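Covering a table for messy work without the paper sliding around?

Posted in Home & Workshop

I have taken over a secondhand table that I use for gluing, painting and the occasional sandwich. The top has a soft finish of some kind, and after one incident with wood stain I decided it needed a cover. Plastic sheeting wrinkles and everything sticks to it. Newspaper leaves the day's headlines on whatever I'm making. So I bought a roll of heavy paper from Harnel and cut a piece to lie on top.

It looks great for four minutes. Then I lean on it and the whole thing goes for a walk. Masking tape at the corners holds until the room warms up, and the one time I used something stronger, I removed a strip of finish along with it (see "soft finish of some kind"). My spouse has suggested not doing projects.

What do people use? I'd like to change the paper every couple of weeks and I don't want clamps in my way.

irine_st_upstairs

Washington Furtado

I've covered tables for a living, more or less, for 14 years in a frame shop, and have made all the mistakes available.

First, stop cutting the paper to the full size of the table. When it comes right to the edge, your belly catches it every time you lean in, and if you don't have a belly, your shirt will do it. Cut it a little short so a thin strip of wood shows front and back.

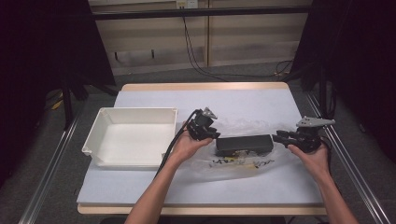 Lomico Dave says he goes the other way and folds the paper down over the sides, tacking it underneath. I've tried it. It does stay put, I'll give him that, and it looks like a wrapped present. But changing it means getting on the floor with a staple remover, and at my age I only go down there for a good reason.

Second, let the paper relax before you fasten it. Roll paper remembers being a roll. Cut it, turn it curl side down, put some books on it and leave it overnight. Most of what people call sliding is the paper trying to get back to its old life.

Third, tape. Get the low-tack kind painters use on fresh walls. Put a long piece down the whole back edge and only short tabs in front. Test it somewhere you don't care about and leave it for 24 hours, then pull it off slowly, flat against itself. If any finish comes up, skip tape and get a sheet of thin rubbery shelf liner to go underneath. Check that one on a hidden spot too. Some liners sulk against old varnish and leave a waffle pattern.

As for color, I like a dull gray or blue. White paper under a bright lamp is like working on a snowbank, and brown hides every small screw you drop.

macedo4000

just use an old door. mine's been on sawhorses since December and I have never once worried about the finish

irine_st_upstairs

Update: books overnight, tape on the back edge, paper cut short. It has survived a birdhouse and most of a lamp. Shelf liner was not needed, so I now own a roll of shelf liner if anybody wants it.

Macedo, I did bring up the door. I was asked which door.

Washington Furtado

Glad it's holding. Write the date on a corner of each new sheet in pencil. I don't know why I do this but I've got a drawer full of them.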